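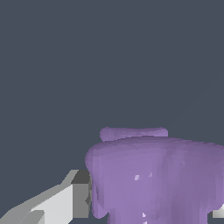 Which accounts does the campus mail migration data set cover?

Student, faculty and staff accounts that were moved from the old Volik mail server to Zedo, the system now in use. Shared departmental mailboxes are in a separate table. Alumni forwarding addresses were never migrated and are left out.

Contents

The release holds 2 tables and a short change log. The first table, accounts, has 1,551 rows, one for each personal mailbox. The second, shared, has 626 rows, one for each departmental or club mailbox. Both are comma-separated text files in UTF-8, with column names in the first row.

Columns in accounts

row_id: a random key, not derived from the campus ID
role: student, faculty or staff
size_mb: mailbox size before the move
batch: 1, 2 or 3
retry: whether the transfer was run again

Addresses, names, subject lines and message text were removed before the files left the mail office. Sizes are given to the nearest megabyte.

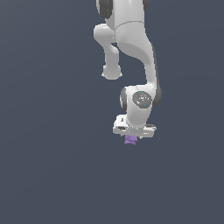

A reader in the library systems office wrote that the retry column was misleading for batch 2, as transfers stopped by the October network outage were marked the same way as transfers that failed on their own, and asked that the two be separated. The change log now lists the hours of the outage. The column itself has been left as it was so that earlier results can be repeated.

Known limits

Mailboxes with no stored messages show a size of 0 and should be dropped before averages are taken. Calendar entries were moved with a different tool, Rai, and are not reflected in size_mb.
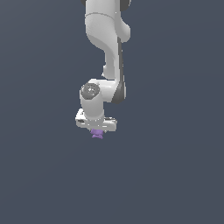 Use and contact

The files may be used for teaching and planning on campus. Requests to share them elsewhere go to the Kandby help desk, with a short statement of purpose. Corrections are added to the change log at the end of each term.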